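2/9/18

Back in Clovuvell since lunchtime, and I have already been told off by a parcel. It was sitting on the mat with a sticker on it saying THIRD ATTEMPT, as though I had been hiding behind the sofa all week. Inside were the curtain hooks I ordered in March and had long since replaced with safety pins. The safety pins are staying. They have seniority.

The plan for the afternoon was the craft drawer. I say drawer. It began as a drawer when we lived at Praltside, became two drawers and a hatbox, and is now spread through the house like damp. Kaede Hattori is having my two nieces and her own boy for a wet-weather morning next week and asked, very politely, whether I might have "a few bits" she could borrow. I have been waiting years for someone to ask me that. I said I would see what I could find, in the tone of a woman who might have to look.

So I cleared the table, put the waffle cloth over it to spare the top, and started bringing things through. Two trips in I stopped for tea. Four trips in I found a bus timetable for Karakaya and read all of it, including the notes on public holidays, though I was last there when the fare was still paid in coins.
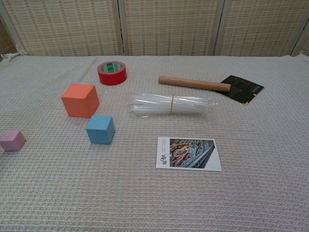 Kaede's message said nothing sharp, nothing that stains and nothing that makes a noise, and once you have taken those away from a craft drawer you are left with a fairly spiritual collection. I went for building. The foam cubes are a gift for this, being soft enough to throw at a cousin, and I put out the orange one, the blue one and the little pink one so I could see whether they looked like a set. They don't. They look like a family in which the youngest has been told to stand over there. The clear straws can go too, still in their wrapping with the rubber band round the middle, and I shall let Kaede be the one to undo it. I dithered over the red tape. Red tape on a pale carpet is a decision, and it ought to be made by the person who owns the carpet. In the end I put it in with the rest and wrote "your choice" on a bit of paper, so my conscience is clear and her carpet is her own affair.

Then the question of a bag. I own, at a modest guess, every carrier bag issued in this county, and could not find one without a hole. Ended up emptying the good canvas one from the Brarkska garden show, which had 15 plant labels in the bottom and a receipt for £4.95 that I have no memory of and slightly resent.

Rang my sister to say it was sorted. She asked if I'd thrown anything out while I was at it. I said I had been very strict. (One dried-up glue stick, and I did look at it twice.)

Supper was eggs. The folding screen is still up behind the table and I rather like it there, it makes the dining end look as though something is about to be announced. Must remember to ring Kaede before nine tomorrow about when to drop the bag round, and to find out what the boy is called, as I have been saying "and your lad" for two years and it is far too late to ask her directly.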